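Search this site Go Popular searches

The Neighbour's Quilt
By Bronwyn Te Moana
8th February

She'd left it too late, of course. Two blocks short and Dale's party was tomorrow arvo and the bobbin kept jamming.

Lejla sat on the lounge room floor with the whole thing over her knees. Flannel. His old work shirts, mostly — his daughter had passed them over the fence in a garbage bag back in April and said do what you like, Dad won't notice. He'd noticed. Asked her in the driveway where his green one had got to. She'd said haven't a clue, Dale, and gone inside bright red.

Thirteen years next door. He'd done her gutters. She'd fed his cat, the bad one, then the nice one.

Nearly midnight. Kettle on again. One sleeve left to cut up and she couldn't do it, there was a pen mark on the cuff where he'd written a phone number, 2710 on the end, the rest washed out. Whose? Maggots for bait, probaly. Or Joan, back before she was Joan Tremblay. 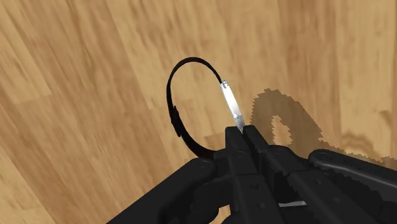

She cut round it. Kept the number whole and put it in the corner, crooked, no time to unpick.

Morning. Binding still pinned down one side. She sewed it in the car outside the Revcombe hall with the door open and her feet on the gravel, people going past with plates of slice under cling wrap.

"You coming in, love?"

"Two minutes."

He was in the good chair by the urn. She just dumped it on his lap, no paper, no card, forgot the card. He went over it with his thumb, square by square, and she waited for him to say something about the green shirt.

He got to the corner. Stopped.

"That's the Viklund's old number," he said. "Where your mum boarded."

And then somone started the singing.

Comments

Latrice Ruiz-Ortega: Wait, her MUM? Is there a part two?

Benedicta Dankwa: My nan kept all Pop's flannies too. Lovely, Bronwyn.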